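Workshop talk | Makers and their projects
6 min read

Philomena Breathnach has wanted a robot arm on her workbench for as long as she has had a workbench. The bench is in the back bedroom of her house, and the arm that will stand on it is in pieces in three crates. Until the last of the joints is finished she is doing her practising on screen, in a simulated room she built with her friend Markos Sotiropoulos. They call the project Salden.

"It was going to be a weekend thing," she says. "That was before I understood how much of it is software."

She used to repair sewing machines and has never worked with robots for a living. Markos teaches evening classes in basic electronics and shares a workshop with two other people, where most of the cutting and soldering gets done. They meet there after his class ends, usually at nine, and carry on until one of them has to go home.

The simulation came out of an argument over money. Philomena wanted to put the real arm together first and work out the movements by trial and error. Markos had already burnt out a motor on an earlier build and didn't want to buy another.

"I said, let's crash it on the computer for a month," he says. "If it hits the table in there, I don't have to order anything."

The month became 4 months. They began with an arm, a table and a floor, and for weeks the arm would drop through the tabletop as soon as they pressed start. Philomena kept a notebook of every run. By October she had written up 948 of them, most with a single line beside the number. A good many of the lines say "missed".

"I'm not a tidy person, but I'm tidy about that," she says. "If you change two settings at once and it gets better, you haven't learnt which one did it."

The task they set themselves is a small one: get the gripper to a block on the table and close on it. The block and the tray are the parts that Philomena drew herself. Markos did the room, down to the tiles and the corkboard, and she still thinks he spent too long on it.

"I wanted it to feel like somewhere," he says. "You're looking at it for hours."
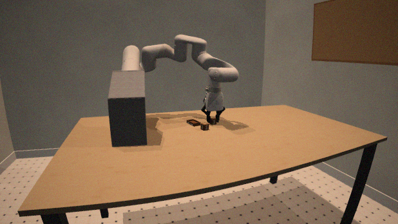
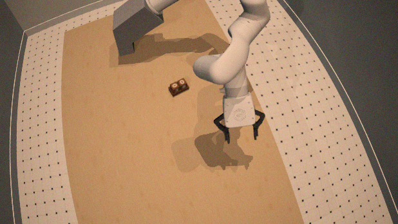 Two views from the simulated room, and two more below.

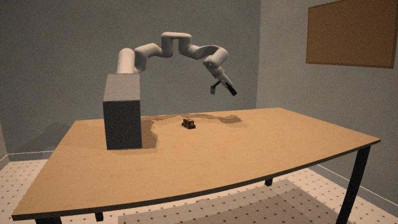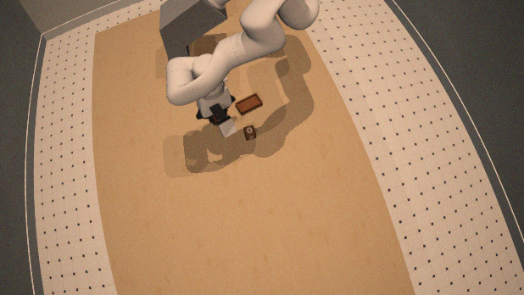 What gave them the most trouble was the approach. Philomena had assumed that if the arm knew where the block was, the rest would follow. In practice the gripper would come in at a slant, touch the block with one finger and push it away across the table.

"It's the same as threading a needle," she says. "You can know exactly where the eye is and still go past it."

Their answer was to split the movement in two. The arm first goes to a point directly over the block and stops. Only then does it come down, slowly, with the hand kept upright. It takes longer, and Markos grumbled about that, but the misses in the notebook began to thin out from the day they tried it.

Friction was the next problem. The first blocks behaved as if they were made of soap. Philomena tried raising the number until the block would hold in the fingers, and then found it wouldn't let go cleanly either. She settled on a value by sliding a real offcut down a tilted board in the kitchen and measuring the angle with a school protractor.

"That was the best evening of the whole thing," she says. "I had flour on the protractor, but I got an answer I believed."

Neither of them thinks the simulation will match the real arm closely. Markos expects the joints to sag a little under their own weight, and the gears he has cut so far have some play in them. He has been adding small random errors to the joint positions on screen, so that the program gets used to an arm that isn't quite where it should be.

"It still won't be right," he says. "I'd like it to be wrong in a way we've seen before."

The bench in the back bedroom has been strengthened with a second sheet of board, and Philomena has marked out in pencil where the base will be bolted down. She has also bought a large red stop switch, which she intends to wire in before anything else. The shoulder joint is done. The elbow has been made twice, and will have to be made again, as the bearing seat came out too loose both times.

I asked whether she would have started if she had known how long it would take. She thought about it while she looked for the elbow drawings.

"Yes," she says. "But I'd have bought better bearings."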